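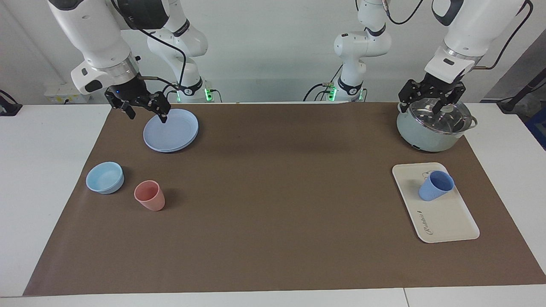 Sharing a kitchen without losing your friends
Speaker notes, Dravelmont Tenants' Evening, November 19, 2019

Welcome everybody, and thank you for coming out on such a miserable night. (Wait for the people at the back to find chairs. Mention the coats can go on the radiator side.)

Start with my own first shared kitchen, on Seltau Street, where there were seven of us and one sink. I loved those people dearly, and I still remember lying in bed composing speeches about a saucepan. Ask for hands: who has ever composed a speech about a saucepan? Give them time to laugh, they usually want to tell their neighbor the story.

Dishes first, as that's what most of you wrote on the sign-up cards. We got 271 replies to the Fliltley house survey in March, and dishes came up in over half. What struck me, reading them through on the train, was how few people were angry about the dirty plate itself. They were angry about having to guess whose job it was. So talk about it early, when the sink is clean and everyone is in a good mood, and write down whatever you agree on, even if it feels silly.

Slow down here. A rota suits some houses and drives others up the wall. In my house we had one that lasted four weeks, and then someone went on vacation and it all fell apart. After that we went over to "wash what you used before you sit down for the evening," and that held up pretty well for years.

Shelf space. Tell the story of the mustard (short version!). Suggest one shelf each and one shared shelf for oil, salt, flour and the like, with a jar for the money. If your cupboards are small, plates and bowls can be pooled, but keep anything you'd cry over in your own room. I mean that kindly. My grandmother's bowl did not survive Seltau Street.

Guests and late cooking. The walls in the Ghiță building are thin, so I expect a question on this. My answer is usually that frying onions at midnight is fine once, with an apology and a portion left on the counter.

If time is short, skip the freezer part and go straight to questions. Remind them the blank house agreement forms are on the table by the door, and to please take one for each household. Tea afterward, and would they bring their cups back to the hatch.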